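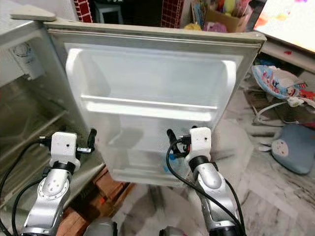 Two arms, one little fridge, door open.

Marcelle had until 8 to send the budget and it was ten past seven. Coffee gone. Laptop at 17 percent.

"Read me the line again," said Loïc.

"Arms, pair, Plarnell. Spare fingers. Cables. Fridge."

"We have a fridge."

"We have that fridge." It came from a cousin in Hillosville, and she wanted a new one in the plan. Taller. With shelves a person would buy on purpose.

Loïc wanted a second pair of arms. Always the arms. He had the Pendura quote folded in his shirt pocket, good for 30 days, and teh thing had been in there for most of May.

"If one wrist goes we stop," he said. "Stop completly. Who pays for that?"

She typed a number. Took it out. Typed a smaller one.
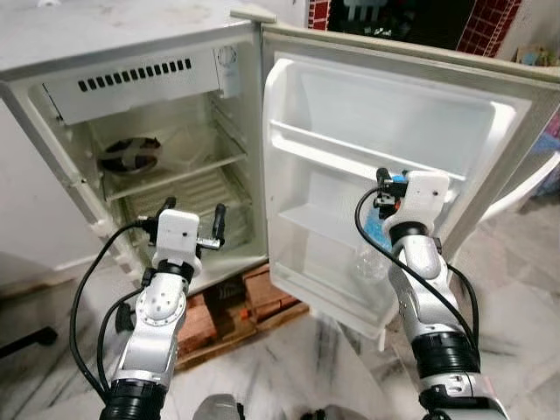
Kaufmann would cut it anyway. He cut everything by 40 percent, so you asked for more, and he knew you asked for more, so he cut deeper. Last year he took the chairs off the list. Marcelle had bought the chairs herself.

"Ask for both," Loïc said.

"Both what?"

"Arms and fridge. Let him pick."

"He'll pick the fridge."

"Then I'll go talk to him."

"You will not."

Twenty to eight. She put the arms first, the fridge last, the chairs in the middle where he might miss them. Loïc read it over her shoulder, breathing. She hit send and went looking for the charger.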